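# 夹爪从上方进旧机箱，最后一段总是碰到电源，路径该怎么排？

**grisgate_铝台**

在共享工坊里做一个拆旧台式机的小项目，项目名就叫 Dedine，目标是让机械臂把旧主机里能回收的东西按顺序取出来。目前做到的程度：侧板和机箱里的一块支架由人先拆掉，机箱侧躺在铝型材台面上，开口朝上，后面交给机械臂。

末端是单指夹爪，腕部侧面用支架挂了一个相机，斜着往下看。手指行程够用，法兰到指尖一共 210 毫米。控制用的是 Nerkach 的开源控制板，固件没改过。

问题出在靠近电源的那个角。夹爪从上面直着下去没事，一旦要往主板方向平移，相机那一侧的外壳就会蹭到硬盘架。把高度抬起来可以躲开，但抬高以后相机对焦又不准，插槽边缘糊成一片，识别经常丢。

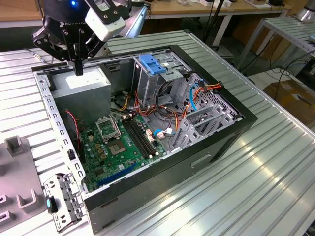
另外线也很烦。电源出来的那一束线横在主板上面，每台机器走法都不一样，模型里没办法提前画进去。我试过把它当成固定障碍物，结果规划器直接说无解。

想问三件事：相机要不要换个位置装；线束怎么处理比较现实；机箱每次放上去角度都有一点偏，是做夹具还是靠视觉修正？预算不多，3D 打印机工坊里有。

---

**慢速进给**

先说相机。你现在等于让夹爪带着一个凸出来的盒子进机箱，碰撞是早晚的事。我自己做过类似的，后来的做法是把拍照和抓取分成两步：

1. 在机箱口上方 200 毫米的高度停下来拍一张，算好目标位置。
2. 转腕，让相机那一侧朝向机箱外面，再下去。
3. 下去之后不再依赖图像，只看电流和位置偏差。

第二步很关键。相机朝外以后，夹爪在机箱内部占的宽度小很多，硬盘架那边基本不会再碰。焦距也可以锁死在 200 毫米，自动对焦关掉，糊的问题一起解决。

碰撞模型里记得把相机和支架都加进去，外面再包一层余量。很多人只导入了夹爪本体，规划器当然觉得路是通的。你先检查一下这个。

线束我的建议是第一版不要碰。人工先把插头拔掉，整束拨到机箱外面，用扎带固定在台面型材的槽上。柔性物体单独是一个课题，和拆板卡混在一起做，两边都做不完。

角度偏差，夹具和视觉都要。夹具做简单一点，两个 L 形挡块顶住机箱的一个角，用 T 型螺母锁在型材上，可以把误差压到很小，剩下的再让视觉修。打印的挡块壁厚不要太薄，我第一次做的用了没几天就从根部裂开。

还有一点，铝台面反光厉害，灯如果在正上方，照片里会有一大片白。把灯挪到侧面，或者在台面上铺一块哑光的垫子。

---

**lappalainen_fan**

换吸盘不行吗，我们用 Lappalainen 的那套吸盘，拿内存挺快的。

---

**焊锡味**

吸盘拿内存条我不太认同，内存两头有卡扣，要先按开，光靠吸是拔不出来的，颗粒表面也不一定吸得住。楼上可能是说已经松开之后再拿。

楼主的情况我补充两点。

一是顺序。先拆硬盘架，再动主板。架子拿走以后中间空出一大块，夹爪平移就没有障碍了，相机装在哪里都好说。不少机箱的硬盘架是一个塑料卡扣固定的，用单根手指按下去就能松，力不用大。也有用螺丝的老型号，那种还是人来。

二是速度和限力。进机箱以后把速度降到平时的一小部分，我这里设的是每秒 40 毫米，碰到东西立刻停，退回上一个路径点，不要让它原地重试。我之前没设这个，CPU 插座的针脚被压弯了一片，那块板子只能报废。如果你们的主板还想留着用，CPU 取走之后最好把插座保护盖盖回去。

电源放在最后拆。它重，又在角上，夹爪偏着抓容易打滑。拆之前先断电放置一阵，外壳不要打开。

预算方面，两个挡块加一包 T 型螺母花不了多少钱。我整套台面改造连灯一共 565 元，大头是灯。

---

**grisgate_铝台**

谢谢各位。查了一下，碰撞模型里确实没有相机，只有夹爪本体，已经补上。转腕的办法晚上试了，硬盘架那一侧能过去，就是第六轴离限位有点近，机箱可能要掉个头放。线束先按人工拨开处理。挡块正在打印，装好以后再来更新。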